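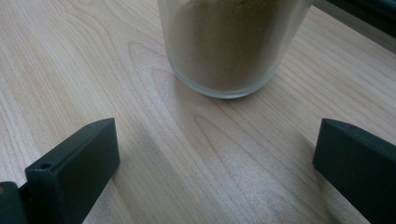 Can a machine be trusted to restock jars and put them on a shelf?

Posted by Hamidreza Shirazi, Cletville
Section: Automation for Small Premises

I am responsible for the stockroom of a small dry goods business in Cletville. We keep 400 jars of ground and granular goods on open shelving. They are taken down, wiped, refilled and returned on a fixed rotation, and this work occupies one employee for most of each morning.

The owners have asked me to report by April on whether any part of this chore can be assigned to a machine. I have received one written proposal, from a supplier called Mirzaei, for a two-arm unit described as suitable for "general shelf duties." The proposal does not define that phrase. I would be grateful for information on the following matters.

Are current machines able to pick up a glass jar filled with fine powder, carry it, and set it on a shelf without damage or spillage? Does it matter that our containers differ in height and in the type of lid? Can the same unit be expected to open and refill the jars, or should that be regarded as a separate task? Our shelves are open at the front and sides, and the lower one sits close to the surface beneath it.

I have no technical training and would prefer replies in ordinary language.

Dennis Nyaga
Member, Navport

The matters raised should be treated separately, as the state of the art differs a good deal from one to the next.

Moving a closed jar from a table to a shelf is within the ability of many units now sold, provided that the jars stand upright, the lighting does not change and the shelf remains where it was when the machine was set up. Clear glass continues to cause difficulty. A camera may find the contents of the jar more easily than the jar itself, and a thick glass base can lead to an error in judging where the container ends. Suppliers should be asked to demonstrate with your own jars.

Differences in lid and height are manageable but must be stated in advance. A metal lid reflects light and a rounded lid offers a poor surface to hold from above. For this reason most units are taught to take the container by its sides, and the jaws must open wide enough for your largest item. 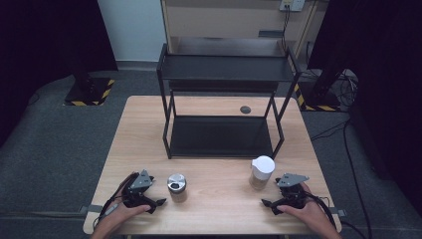

Two lidded containers of different heights, with a two-tier rack behind them.

With a rack of this type, the upper panel is the simpler destination. The lower panel requires the arm to reach in beneath the upper one while keeping the jar level, and the room available for the hand and wrist is often less than the room available for the jar. Applicants are advised to measure the opening between shelves and send that measurement to the supplier before any visit.

Opening and refilling should be regarded as a separate task. Unscrewing a lid calls for one hand to hold and the other to turn, with the correct amount of force, and a lid placed at a slight angle is frequently not noticed by the machine. Fine powder clings to threads and rims. At our premises in Navport a trial of 500 placements with closed jars was completed with 78 that required a person to step in. We did not proceed to refilling. The figures relate to our equipment and our shelves, and should not be applied to any other site.

My recommendation is that your report request a trial limited to closed jars and the upper shelf, with the definition of "general shelf duties" supplied in writing.

Kudgate Stores Office
Member

We looked at this last year and decided against it. An employee does the jars, and does the labels and the sweeping as well. The unit would have done only the jars.

If you do proceed, please ask who is to pay for broken glass. Our quotation did not say, and the annual service charge of 1,379 was listed on a separate page.

Hamidreza Shirazi
Original poster

Thank you both. I have measured the openings and have written to the supplier for a definition and for the terms on breakage. The lower shelf will be left out of the request for the present.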